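Chapter 6
Choosing a Gripper Kit: The View from the Wrist

In this chapter
What comes in a small gripper kit
Why a camera at the wrist changes how you work
How to review a kit fairly
Key terms: compliance, fisheye lens, finger pad, occlusion, strain relief

Wilma Leckie teaches a night class in practical automation, and she begins every term by handing out the kit before she has said a word about it. Her students open the lids, pull out the cables and start asking questions, and by the break most of them have a finger mounted on something. I sat in on that class in January and came home wanting to rewrite this entire chapter. So I did!

The kit we will work with is the Lumusico, sold by a small firm called Trerkatby. It is a soft-fingered gripper with a wrist camera, a control board and enough cable to reach across a good-sized bench. The printed guide runs to 127 pages, of which you will need 14 to get going. Put a bookmark in the wiring section right away, because you will be back there often.

What makes this kit such a pleasure to teach with is the camera. Most beginners learn to run a gripper by standing over the table and looking down at it. The wrist camera takes that comfortable view away and gives you the gripper's own — wide, bent at the rim, and full of things you forgot were on the bench. Straight edges curve. A finger close to the lens can take up a huge share of the picture while the object you care about is a small shape off to one side. The first time you see it, you may have trouble telling up from down. Stay with it. After an hour or two your eye starts to sort things out, and you will begin to notice details that the view from above never shows you.

Two views from the same bench follow. Take a minute with each before reading on, and try to find the brown wood in both.

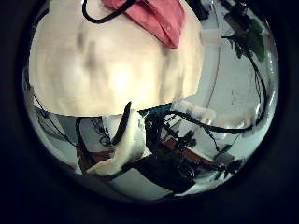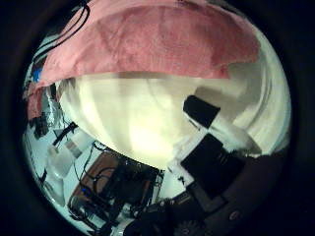
Figure 6.1 The bench through the wrist camera. First view: a finger pad close to the lens. Second view: a white surface, with cables over the brown board at the bottom.

The first view is a fine lesson in occlusion, which means one thing hiding another. The pad is so near that it blurs, and it blocks a good part of whatever lies beyond it. A program that looks for objects has to make do with what is left. The second view gives it a much better chance, with dark items lying on a bright white background. It also raises a fair question for any reviewer: how well does the software cope with soft creases and gray shadows in cloth?

Both views show plenty of cable, too. Annag Geddes, who reviewed the Lumusico for our workshop notes, gave the fingers high marks and the cable guides low ones. "I love how gently it grips," she wrote. "I would pay extra for better clips." Her point is worth keeping in mind whenever you compare kits. A gripper moves, and every wire attached to it has to move along with it.

We will set the Lumusico beside one rival, the Pringle, which has stiffer fingers and no camera. You will score both with the Justivis checklist, printed at the back of the book on page 123. It covers grip, reach, wiring, camera view and the quality of the written guide. Fill in the wiring section with the power off.

Before you start
1. Clear enough room for the arm to turn through its full range.
2. Find the power switch and make sure you can reach it from your seat.
3. Sketch the bench from where you stand, then sketch it again from the camera view.
4. Keep both sketches. You will need them in Section 6.2, where we close the fingers for the first time.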